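Leather Goods and Small Accessories
Unit 3: The Flap Pouch
Course notes, September intake, Josdale evening program
Prepared by Struan Moffat

Reading for this unit: pages 40 to 58 of the course binder. Bring one flap pouch or small flap bag of your own, any age, any condition. If you don't have one, borrow from the sample drawer and sign for it.

1. What we mean by a flap pouch

For this course, a flap pouch is a small bag with a body and a flap that folds down over the front. It may have a strap, a belt loop or neither. The flap covers the opening and may also carry the closure and any decoration. Older catalogs use "purse," "case" and "pouch" for the same item, so go by construction and ignore the label.

The main parts to name in your notes are the body, the gusset, the flap, the fold line, the closure and the hardware. Emblems and badges count as hardware even when they do nothing but sit on the flap.

2. Leather and color

Dark brown is the most forgiving color to work with. Small scuffs take cream well and edges can be touched up without a perfect match. It also hides problems. Dirt along the fold line is hard to see on dark leather, so check it by feel and under a lamp held low to the side.

Press the lower part of the body lightly between two surfaces and let go. Soft leather gives and recovers slowly. Stiff leather resists, and a lined or boarded pouch will feel flat and even. Write down which one you have before you put any product on it.
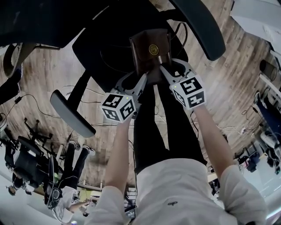
Do the same with the flap. Lift it only as far as it wants to go - old leather can crack at the fold if it is forced back. Look for fine lines running along the fold and note whether they reach the edges.

3. Emblems

Round metal emblems are common on the front flap. They are fixed with prongs, rivets, a screw post or glue. Open the flap and look at the back. Prongs and rivets usually show unless a lining covers them. Glue leaves nothing to see.

Gold color on an emblem tells you very little about the metal. Most are plated. Do not use metal polish on a plated emblem, and never on one that is still attached to leather. A dry, soft brush will clear the low parts of an embossed design. Slip a thin card under the rim while you work.

Dalva Camargo will cover replating in Unit 5, including when to leave wear alone.

4. Bench exercise

Work in pairs. One person handles the pouch and the other writes, then switch. Record the leather, the color, the fold, the closure and the emblem, if there is one. Allow 40 minutes. Finished sheets go in the tray marked Nogueira - that is the shelf name, left over from the old supplier.

Questions before the next unit can go to Marcelino Prado in room 345.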